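Catdale Hardware Board > Repair and Upgrade > Older office towers

Topic: Reseating CPU and memory in a Dell tower, no display

Rendevport
Machine powers on, fans spin, no display. I want to strip it to one memory module, check the CPU seating and work back up. Case is on its side with the panel off. Does the power supply have to come out first?

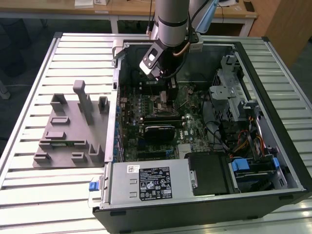 Side panel off, PSU along the bottom, drive cage at upper right.

Lie
No. Unplug it at the wall, hold the power button for 10 seconds and leave the supply where it is. Pulling it gains you nothing at the socket end of the board.

Wamard
Disagree in part. I take the supply out on these. The harness is stiff and it pushes back on whatever you route near it. There is a blue release on the end, so it costs you a minute.

Lie
It also means undoing every connector to the board, and each one is another thing to forget on the way back. Tie the loom to the drive cage.

Rendevport
Leaving it in for now. Second view, with the cable run.
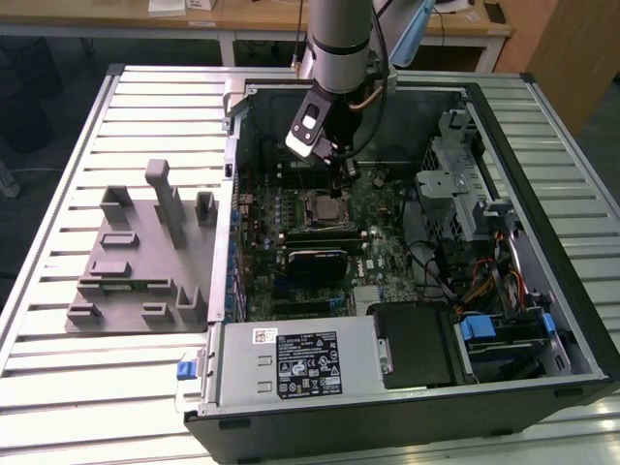 Orange, yellow, red and black power leads down the right side, black SATA cables across the lower right of the board.

Wamard
Those SATA leads are what I would move first. Label both ends. I have swapped two on reassembly and spent a Tuesday evening chasing a boot order fault.

post 551
Rendevport
Closer look at the socket end.
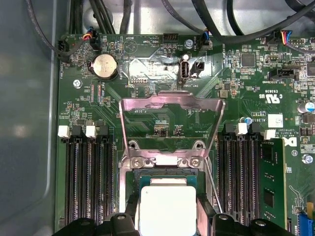 Seating the CPU is where I would slow down. Lower it straight, no sliding, and let go only when it lies flat. With the load plate standing open and the lever released like that, nothing should need force. The single module in the outermost right slot is a separate question. Check the manual for which slot has to be filled first, because outermost is not always slot one.
Lie

Wamard
Agree on the slot. I would also clear CMOS while the coin cell is within reach.

Lie
Only after the memory test. Change one thing per boot or you learn nothing.

Rendevport
Noted. Manual first, then the module, then CMOS. Will post the beep codes.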